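Tegan Cartwright
@tegancartwright
August 2, 2019

1/ OK so I promised a thread on what I've been doing all week, which is teaching a two-armed robot to pick up a shoe and put it on a blue mat. By hand. Well, by remote hand. Grab a coffee, it's a long one.

2/ The setup: I sit at the leader arms, I move, the robot arms copy me. Every run gets recorded and goes into the pile that Irfan trains on. We call the project Magsi and no, I didn't pick the name (Sidra did, and she won't say what it means).

3/ The target for this batch is 227 good runs. I'm at 41 as of lunch. Before you ask, I do get faster! The first 11 took me all of one morning and I threw out most of them.

4/ Why a shoe? It's squishy in some places and stiff in others, it has an obvious front and back, and there's a big hole in the top where a finger can go. Blocks are easy. I did blocks for most of July and I never want to see a block again.

5/ My grip of choice is one I stole from Faisal – go in at the heel, with the gripper fingers down in the shoe opening. I used to pinch the sides near the laces and it would swing all over the place on the way up. 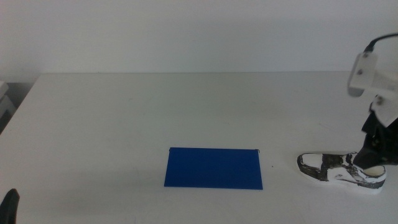 6/ Things I've learned about driving the arms

Slow down before contact, not at contact. If you brake right when you touch the shoe, the recording has this weird little stutter in it, and the robot will happily learn your stutter.

7/ Park the arm you aren't using. I keep the left one down in the near corner and leave it alone. On Tuesday-brain days I forget and it drifts when I reach for my water, and then that's a run in the trash.

8/ Commit. If you hover over the shoe for four seconds making up your mind, the model learns hovering. Noman watched one of my early policies play back and asked if the robot was shy. Rude, but fair.

9/ Move the start spot a little every time. Same side of the mat, bit closer, bit farther, toe turned a few degrees. I have a bad habit of putting the shoe back exactly where it felt good last time, so now I set it down with my eyes half shut. Very scientific.

10/ Keep the fumbles where you recover. If I miss the heel, back off, and get it on the second try, that run stays in. If I knock the shoe across the table, it goes. Irfan and I argued over this for two days and I'm pretty sure I won.

11/ Someone in my replies asked why we don't just write code for the motion. You can, for one shoe in one spot! Then you swap in a boot and you're back at your desk. With demos I can show it a boot in the afternoon and go home.

12/ Also yes, my shoulders hurt. Holding the leader arms up is a workout. I raised my chair and dropped my elbows onto a rolled towel and it helped a ton. If you do this for a living, please get the towel.

13/ Next batch is pairs, one shoe per arm, both onto the mat with toes the same way. Sidra wants 1000 runs of that one. I've asked for a second driver and a better chair, in that order.

14/ Back to it. If you've done remote-control demos with anything soft or floppy, tell me how you grab it, I'm collecting tricks for the towel-folding batch.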